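The Slow Pleasures of Plurnport

I have a soft spot for games that let you be bad at them for a while, and Plurnport let me be bad at it for most of October. You play a harbor clerk in a fishing town, you have a ledger and a rowboat, and the game gives you so little instruction that I spent my first evening rowing in circles and charging the wrong people for mooring. I loved it.

The idea is simple enough. Every morning a handful of boats come in, and you decide who gets a berth and what they owe. There are only six berths to start with, and the boats don't care that you've already promised number two to the eel merchant. Do well and the harbor board sends you lumber for new docks. Do badly and they send a letter, and the letters are so politely disappointed that I started saving them in my desk drawer (yes, you have a desk drawer, and yes, you can fill it with junk).

Once the town trusts you, the map opens up to the north and you can row to Urnness, an island that rearranges itself a little with each tide. This is where Plurnport turns into something closer to a puzzle game, with 16 tide tables to collect and a set of bells that have to be rung while the right rocks are showing. I needed nine tries for the last bell. I could have looked up the answer, but there was a kettle on and rain on the window, and I was in no hurry.

It does have its rough patches. The ledger text is tiny on a handheld screen, and the autosave only kicks in when you sleep, so a power cut at four in the afternoon cost me a whole day of herring money. The fishing is thin, too — you hold a button, you let go of the button, you have a fish. 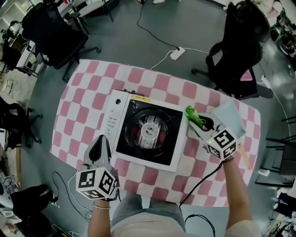
A white countertop appliance on a checkered tablecloth.

What kept me coming back was the company. The ferry pilot from Etwood grumbles about your docks until you fix them, and then grumbles about how smooth they are. The lamp keeper wants to trade you soup recipes, which are worth nothing at all and which I collected anyway, all the way down to the one with the burnt onions. If you've played Chan, the studio's earlier game about a mountain post office, you'll know the tone: people talk past each other, take offense, and turn up the next morning with a pie.

There's a proper ending, and I won't spoil it, except to say that you should keep those letters. Afterward the game drops you back at your desk with the boats coming in, and I've been stopping by most nights before bed, just for a morning or two of mooring fees.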